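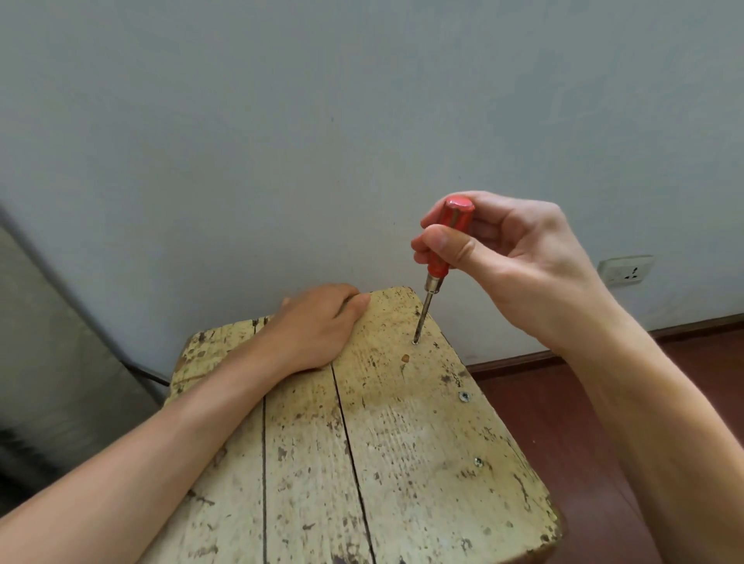

Stool top, right-hand board, red screwdriver in the upper hole.

Ticket 1644 – Stool top still rocks after refastening
Opened by: Fernanda Loureiro
Assigned to: Balakrishnan Kotian
Item: old three-board stool, Ravville repair room
Status: open

Reported problem

The right-hand board lifts at the back when you lean on it. I was told in October that this stool was fixed. I have my doubts about what "fixed" meant, because the board clicks every time somebody sits down. The left and middle boards don't seem to move, but I only pushed on them with my hand.

Reply from Balakrishnan Kotian

Sounds like stripped holes. Old pine does that. Put longer screws in the same holes and close the ticket.

Reply from Fernanda Loureiro

How do we know it's pine? It has so much old paint and so many stains on it that I wouldn't bet on anything. And longer screws were the answer last time, according to the Jurnholm notes. I'd like to know what is under the board before we put more metal in it. If there's no rail where the screw goes, the length doesn't matter.

Log, first try

Turned the stool over. There is a rail under the right edge and another across the back. The rail on the right is sound. The back one has a short split at the end, old and dirty inside, so I don't think we caused it.

The two screws along the right side of the board sit flush and I left them alone. I put a screwdriver on each and neither would turn any further. Whatever is clicking, I don't believe it's those.

Zixuan Meng thought the brown spot on the same board was an old hole somebody had filled. Could be. Could also be a knot. I'm not drilling it to find out.

Log, second try

Chunhua Lu suggested wood glue and a clamp on the split and then leaving it overnight. I expected the glue to do nothing on wood that dirty, so I scraped the crack out first with a bit of folded sandpaper. Left it clamped for 12 hours. It held when I pulled on it, which proves that it holds when I pull on it. We'll see about a grown person.

New screw positions are marked with a small x at the back. Please use the marks. They are over the rail, and I measured twice from underneath.

Driving the back screws: flat hand on the boards, screwdriver upright, slow turns. No power driver. I know it's faster. It is also my best guess for how the rail got split in the first place, though I can't prove that.

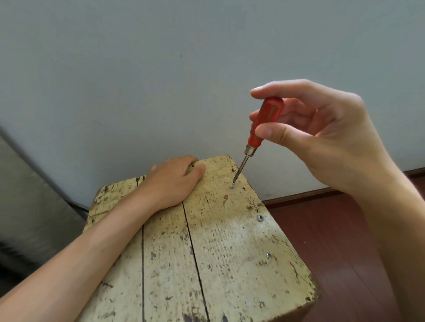
Check before closing

1. Screw heads flush, none standing proud enough to catch on clothes.
2. Press hard on the back corner of the right board, then the front. Listen for the click.
3. Sit on it for 30 minutes. Shift around like a normal person would.
4. Look at the glued split again from below.

Reply from Rongrong Ding

Can we paint it while it's in here? There is half a can of the Tang cream left and it would cover the dark spots.

Reply from Fernanda Loureiro

Separate ticket, please. Fresh paint would fill the screw slots and hide any new crack, and I want to be able to see both for a while. The chipped corner can wait too. It looks bad but I ran a rag over it and nothing snagged.

Reply from Balakrishnan Kotian

Fine by me. I still say longer screws would have done it. Closing?

Reply from Fernanda Loureiro

Not yet. Step 3 hasn't been signed by anyone, and I'd prefer it wasn't me, as I'm the lightest one here. Leave it open until somebody has sat on it.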